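Home | Visits | Food | Around the House | Contact

By the Weekday Wanderer
Posted in November, 2 comments

We use cookies to remember your settings. OK / Read more

The Grelisa open day, and why I went home and looked in my own trash can

I'd been wanting to get into the Grelisa building ever since they moved in behind the bus yard, and last month they finally opened the doors! It's a home and household center, and for one morning you could wander through all the rooms where they work on everyday chores: laundry, dishes, putting groceries away, and (my favorite by a mile) trash and recycling. Admission was free, coffee was 2 dollars, and I was there by nine.

The sorting corner was on the upper floor, in room 41. I expected posters. What I got was real garbage, and I loved it. You walk right up to a round black bin and look straight down into it, and suddenly you're playing detective. What is that crumpled thing? Does it go in with the food scraps or not?
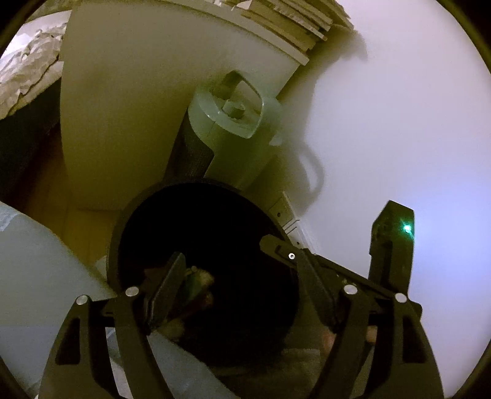
Looking down into the round black bin, with a crumpled greenish-brown item inside.

I stayed in there way longer than I'd planned. The handout (from a group called Clustergate, printed on both sides in tiny type) listed 11 kinds of household waste, and I would have gotten at least four of them wrong. Tissues, for one. I have been putting tissues in with the paper my whole adult life. Greasy paper, same story, and don't get me started on tea bags.

Then came drink cartons, and people got really worked up about those, me included. Paper or not paper? Flatten it or leave it alone? The little ones are the worst, the kind you finish in three gulps and then carry around looking for somewhere to put it. The one I liked best was a small red-orange carton with its barcode up near the top and a round logo mark down near the bottom. Small as it is, it's covered in lines of tiny print.

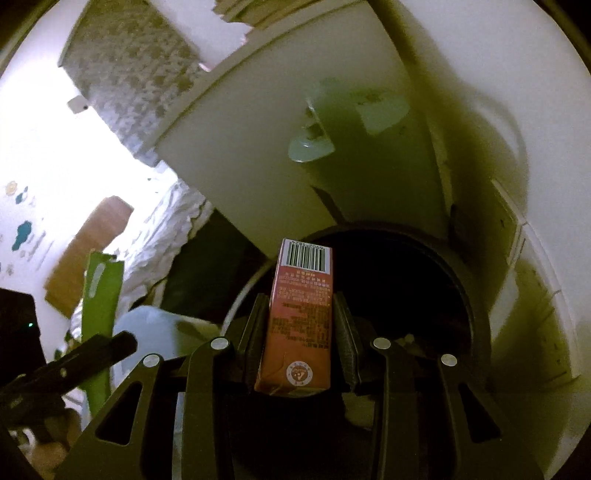 Pillay wrote in to say that in their town the little cartons go in with cans and plastic, rinsed and squashed, and that it took a whole winter of rejected bags before the household got it right.

I believe it! My own building switched rules in the spring and the sign by the chute still shows the old ones.

After that I did a quick lap of the laundry room (crowded, very warm) and the Cliletti table downstairs, where they were handing out kitchen scrap pails to the first 55 visitors. I missed out, but the lady there let me try the lid, and it closes with a lovely soft click. I'm going to look for one.

If they do it again, go early and start upstairs. Parking is on the bus yard side, and the elevator is slow.

Previous | Next | Back to Visits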